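How a Robot Learns by Being Shown
Juniswood Science Center, Learning Pages for Young Readers

A robot does not know how to open a door or pick up a cup when it is first switched on. A person must teach it. One way is to write out every movement as computer code. Another way is to show the robot what to do, much as an adult might show a child how to tie a shoe. Engineers call this second way "learning from demonstration."

Guiding by hand

In the first method, the teacher takes hold of the robot's arm and moves it gently through the task. The motors are set so that the arm is easy to push. Small sensors in each joint measure how far the joint has turned, and a computer saves the measurements. Many robot arms have 6 joints, and all of them are recorded at the same time.

Guiding from a distance

In the second method, the teacher does not touch the robot. The teacher uses a controller, and the robot copies the teacher's movements. This is called teleoperation. "Tele" comes from a Greek word meaning "far away." The teacher may be across the room or in another city.

At the Juniswood workshop, students use a controller named Stallen. Moving the handle forward moves the robot's hand forward. Squeezing the trigger closes the two fingers, and letting go opens them. A lesson lasts 60 seconds, and then the next student takes a turn.

Practicing inside a computer

A real robot can be damaged if it bumps into something hard. For this reason, many lessons take place in a simulation, a world drawn by a computer. The teacher still holds a real controller, but the robot and the objects near it exist only on the screen. The Ullodix program lets a teacher look out from just behind the robot's fingers.
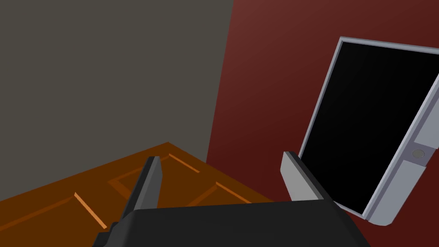
Judging distance from this position takes practice. New teachers often close the fingers too early, or bring the hand in at the wrong angle. When this happens, the simulation is reset and the lesson begins again.

Why one lesson is not enough

If a robot sees a task only once, it may fail when an object has been moved a little to the side. It needs many demonstrations, each slightly different. The Poirier collection, kept at the center, holds 1239 recorded lessons. The first 1000 were made in simulation, and the others were made by hand.

Words to know

Gripper: the part of a robot that holds things.
Joint: a place where a robot arm bends or turns.
Sensor: a part that measures something, such as movement or light.
Simulation: a computer copy of a place or an activity.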